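Is the "lifetime replating plan" on a gold vermeil bracelet worth paying for?

Asked in Jewelry and Watches. Viewed 2904 times. 3 answers.

I bought a chain bracelet and matching earrings at the Landitz counter in Plultville last November. The set is by Keso and the tag says gold vermeil. I paid $376 for the two together, which already felt like a lot for something that isn't solid gold, and then at the register the salesperson offered me a replating plan for another $96. One payment, lifetime coverage, "bring it in whenever it looks tired."

I said no because I don't buy anything I first hear about at a cash register. They told me I could still add it within a year of purchase, and I've had a couple of emails reminding me. Now the bracelet is starting to look pinkish-gray on the inside where it sits on my wrist bone, and around the clasp. The earrings are fine.

So before I cave:

Has anyone used one of these plans more than once? The flyer says "subject to inspection" and I don't love that.

Is wear like this normal in under a year? I take it off to shower, mostly. I do wear it at the gym.

Would I do better taking it to an ordinary jeweler? There is a small repair place called Kravchuk a few blocks from the mall but I've never been in.

I have the flyer here and it has the word "lifetime" on it four times without saying whose lifetime. I'd like to hear from people who have been through it. Please don't send me links to a cleaning cloth.

Answer 1 – marked helpful by the person who asked

Read the terms before you think about the price. I worked a jewelry counter for several years (a different store) and plans like this were pushed on us hard. We had a target for them. We did not have a target for the bracelets.

What I'd look for in the small print, from what I saw go wrong:

Who pays shipping and insurance. If the piece gets mailed out to a workshop, a "free" replating can cost you postage both ways.

How often you can use it. Plenty of plans allow one service a year, and some make you come in for an inspection every six months or the whole thing is void. Miss one visit and your lifetime is over.

What "subject to inspection" means. At our store it meant that a dent, a stretched link or a repair done by anyone else could get you refused. On a chain bracelet worn at the gym, I'd expect stretched links sooner or later.

What thickness they put back on. This is the one I'd press them on. In the US, vermeil is supposed to be at least 2.5 microns of gold over sterling silver. A quick flash plate is a small fraction of that. It looks wonderful when they hand it back to you and it's gone by the end of summer. If the plan just says "gold finish restored," you don't know what you're getting, and the salesperson probably doesn't either.

As for the wear, yes, it's normal. Bracelets get it worst because they rub on desks, sleeves, bag straps and your own skin all day. Earrings hardly touch anything. Sweat and hand lotion don't help. I would be suspicious if the worn spot is really pink, though. Silver showing through tends to look whitish or gray, and pink makes me wonder about brass or copper underneath. Look for a 925 stamp near the clasp. If there isn't one, skip the plan and ask for a refund, and be a pest about it.

Answer 2

I had the plan and I liked it!! Used it on a ring and it came back super shiny. They were nice at the counter too. It took a while, maybe five weeks? I only did it the one time because then I lost the ring lol. I think if you love the piece go for it. Also I was told you shouldn't sleep in it.

Answer 3

I'm going to disagree with the answer above, politely. One shiny ring that then went missing doesn't tell us much about a lifetime.

Do the arithmetic on your own bracelet. Call two repair shops and ask what they charge to plate a chain bracelet at vermeil thickness, and ask for it in microns. Prices vary a lot with gold and with the weight of the chain, so I won't quote you mine. Divide the $96 by whatever they say. If it comes out to two visits, the plan starts paying on the third one, assuming that you still wear the bracelet, the store is still there, and the inspection goes your way each time. I have a drawer full of things I was sure I'd wear forever.

I'd also ask the shop whether they strip the old layer and polish before plating. Polishing takes a little metal off every time. On a thin chain with fine links, I would not want to do that over and over, free or not. Neither the flyers nor the emails I've seen mention it.

A few more things, in no special order. Ask whether the earrings are covered by the same payment or whether it's per piece. Get the terms on paper, with a date. Keep the original receipt somewhere other than your purse, since thermal paper fades and they may want to see it. And if a jeweler tells you that a clear coat will "seal in" the gold, ask to see one a year old. I did, and suddenly they had to check on something in back.

If it were mine, I'd wear it as is until the wear bothered me from arm's length, then pay a local shop once, and after that keep it for dinners and leave it home on gym days. Nobody but you sees the inside of your wrist. 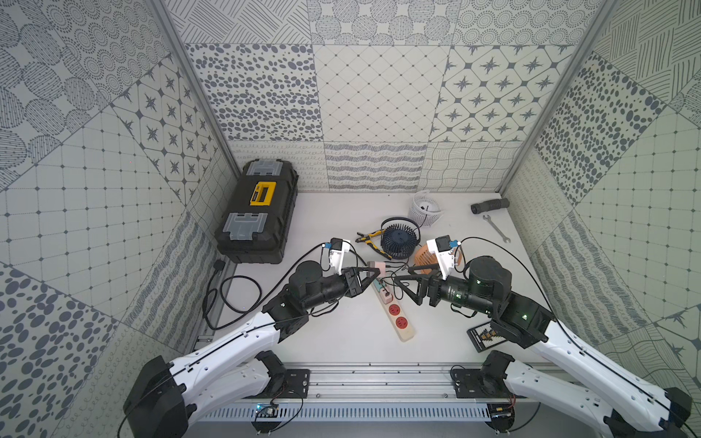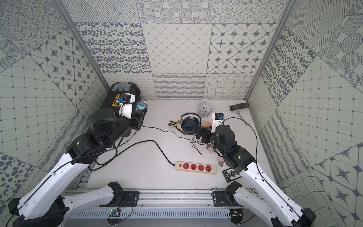
Han-gyeol Bang: I did go to Kravchuk with a Keso chain, not the same one as yours. The man at the bench looked at it under a loupe, found the 925 stamp and told me straight out that he'd rather not plate it until I replaced the clasp, because the spring was going. I thought that was a sales pitch too – I'm like that – so I got a second opinion and heard the same thing. New clasp and plating together came to less than the plan would have. He wrote the thickness on the ticket without my asking. Can't tell you how it lasts, I've only had it back a month.

I-seul Ki: Did the second place quote you for plating, or just look at the clasp?

Han-gyeol Bang: Just looked. They send plating out and couldn't say where.

I-seul Ki: OK. I asked at the Landitz counter whether the plan covers clasps and got a yes from one person and a no from the other, on the same visit. The printed terms say "finish only." So that's a no, I would think. They also told me it is per piece, so for a bracelet and earrings you'd be paying twice.

Update from the person who asked: Found the stamp, it's 925, tiny, on the tab by the clasp. So the pink must be my bathroom light or my imagination. I called about the per-piece thing and was told the set counts as one piece "if bought as a set," and my receipt has two lines on it. I've asked for that in writing. No email so far, except another reminder to buy the plan.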